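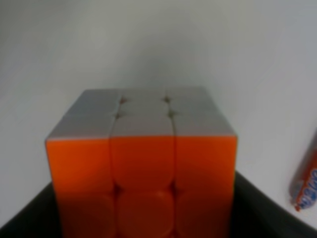

From: Yetunde Isah
To: Gultex dance list
Subject: Re: [gultex-dance] music for the June showing, and the floor

Hi all,

Nneka, thank you for getting the ball rolling, and wow, what a rehearsal last night! I drove home with the windows down replaying the canon section in my head. Answers below, in no particular order because I'm writing this between classes.

Nneka Ugwu wrote:
> Three things before we fix the running order. Is the opening piece
> still the long version with the floor work, or the cut one? Kelechi O.
> says the cut one, Oluwaseun says long. Second, do we have the Grirkier
> studio for the full run, or do we have to be out by 6:30 again?
> Third, the trio wants to switch to live percussion and I need to know
> how long their piece is going to be. I have 19 pieces on my sheet and
> I'd love to keep it to one intermission.

Long version, please! I watched both back to back and the cut one loses the part where the whole group goes down in waves and comes up facing the wrong way. That's the best thing in it. Kelechi (Oyelaran, I mean, not my brother) was worried about knees, and fair enough, so we're changing the two drops in the middle to a slide through the hip. Oluwaseun taught it to the early group already and it looks better than what we had. Knee pads under the pants if you want them, black only.

Grirkier is ours until 9 for the full run. We do have to share the changing room with the tap class until 7, so come dressed if you can. The marley is down in the big room but the seam by the piano side is lifting again – tape it before warmup and check it once more before the duets. I have two rolls in my car.

On the percussion, yes yes yes. I heard them try it in the hallway and got goosebumps. They're at seven minutes and I've asked for six. Kelechi Isah is playing and he needs to stand stage left where he can see feet, which means the side lights on that side move back one position. Nneka, can you put that on your sheet for the lighting folks at Usman?

Tickets: Stokance holds 509 and we've got 28 seats blocked off for families of the junior company. Please send me names for those by the end of the week. If your people bought seats already, leave them where they are and don't swap at the door.

Some of you asked about the costume fund. We're at $2,652, so the dye job for the second half is paid for, and the rust color won. I know a few of you were holding out for green. Try it under the lights first, it goes so warm against the gray backdrop. Fittings are before rehearsal, bring the shoes you'll really dance in (or bare feet, if that's your piece).

Oh, and the bows! We have never rehearsed the bows and it always shows. Ten minutes at the end of the full run, everybody stays, juniors too.

I still need a second person for the sound desk in the first half. You'd be pressing go on a laptop and following Nneka's cues. Write me off list.

So excited for this one,
Yetunde

--
You are getting this because you're on the gultex-dance list. Replies go to everyone.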